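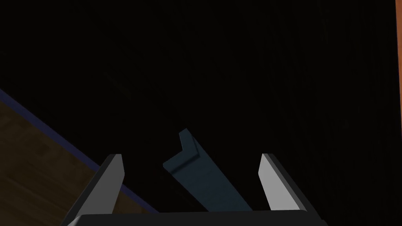 Simulated view of the gripper, open, with the blue angle piece between the fingers.

Which gripper should we budget for, and how much for everything around it?

We are a small workshop and we make timber frames and fit angle pieces to them. I am asked to prepare a budget for one arm with a two-finger gripper, to be decided in December. Until now we have worked only in simulation. I have a quotation from Fisellow of 3,448 for the gripper with its flange and cable. Prurkari offers a gripper at 373, but the fingers open only 50 mm and there is no force reading. The arm itself we have already on another budget line, so please leave it out.

My questions are the following. Is it reasonable to buy the cheap one first and change later? And which costs am I forgetting? I have written down spare fingers and one day of installation, nothing more. I would be thankful also for an opinion on whether the simulation is enough to choose the opening width.

Answer 1

Get the Fisellow. You pay once. We had a Prurkari and it was fine for cartons but I would not use it for anything long.

Answer 2

I have planned two cells of similar size, so I permit myself a longer answer.

First, the width. Measure the widest part you will ever want to grip, in the direction in which you will grip it, and add some space on both sides for the error of position. An L-shaped part can be taken by one leg or across both, and these are two very different widths. If you decide on the one leg only, 50 mm may be sufficient. Please write this decision in your budget paper, otherwise somebody will ask in spring why the gripper cannot take the other side. 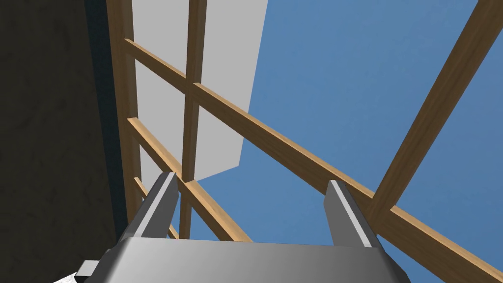 Second, the access. With diagonal beams crossing the posts, the body of the gripper is often a bigger problem than the fingers. Ask both suppliers for the outside dimensions, including the cable outlet, and put these into your model before you sign. The simulation is good for this. It is less good for friction, so for the holding force I would ask for a loan unit and test with your own parts.

Third, the forgotten costs. I would add finger pads, a stand or table for the parts, guarding, the risk assessment, and training for at least two people. Installation took us 3 days and we had also planned one. Check if the licence for the controller software is yearly. The Doline adapter plates are sold separately, and the delivery was slow when I ordered.

About buying cheap first: the gripper you can change, but the fingers, the plate and the program you will partly pay again. It makes sense only if you really want to learn something with it.

Answer 3

Is the Fisellow price with or without VAT? Ours came without. Also Oh has a rental scheme, I did not try it, but maybe it is useful for the test that the other answer proposes.

Comment from the asker

Thank you to all. It was without VAT, I have corrected it now. I will ask for the loan unit and put installation at 3 days.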